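To: the Hornby mending and sewing list
Subject: Re: washing secondhand clothes before cutting them up

I agree with most of the message quoted further down, but I would not skip the first wash, even when the seller says the clothes are clean. I have been cutting up old clothes for quilt backs and tote linings for a few years, and most of my mistakes came from fabric that had not finished shrinking.

Fabric and the table:

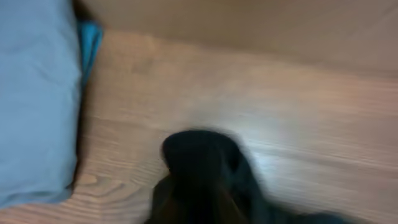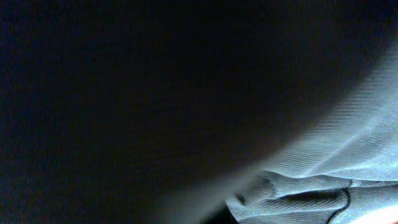
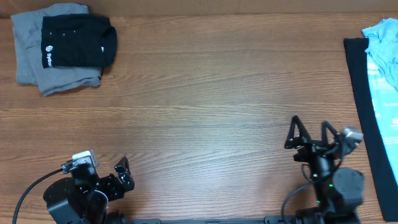
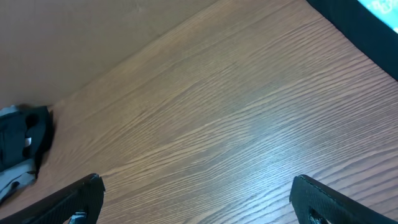 On shrinkage, I kept notes on the last quilt back, the one for the Trurach raffle. I marked a square on each garment with thread, washed it warm, dried it on medium, and measured again. The knits moved the most. Two of the shirts lost enough in length that the back would have puckered along every seam. A second wash changed very little, so I now do one wash and one full dry and leave it at that.

Dark colors are a separate problem. I wash them alone, then press a damp white rag on an inside seam with a hot iron. If color comes off on the rag, the piece goes into a lining or back in the donation bag. I would not put it next to anything pale.

> I have 70 garments from the Assunção rummage sale and I'd
> like to start cutting this month. Most were washed before the
> sale. Is there any point in washing them again? I also don't
> know whether to take the seams apart or just cut beside them.
> The last batch took me almost 193 minutes a bag with the
> seam ripper, and I am not doing that again.

Cut beside the seams. You lose a narrow strip, but the fabric right at a seam is usually stretched or faded differently from the rest. I only unpick when there is a hem worth letting down or a zipper I want to keep.

For sorting, I go by weight first and color second. A heavy twill pieced next to a thin shirt cotton will pull, and the thin side wears through. Stretchy knits go in their own bin. If you do want to use them with wovens, iron a light interfacing on the back before you cut.

Buttons come off before the wash if they are loose, after it if they are not.

The Jarero pattern calls for 267 squares, and I would cut a few spare. I was short on mine and had to piece the last row out of scraps - it shows if you know where to look.

Does anyone on the list have a walking foot they would lend until April? Mine skips on thick seams and I would like to try another before I buy.

--
Hornby mending and sewing list | Contact the list owner | Copyright remains with the message authors | Back to top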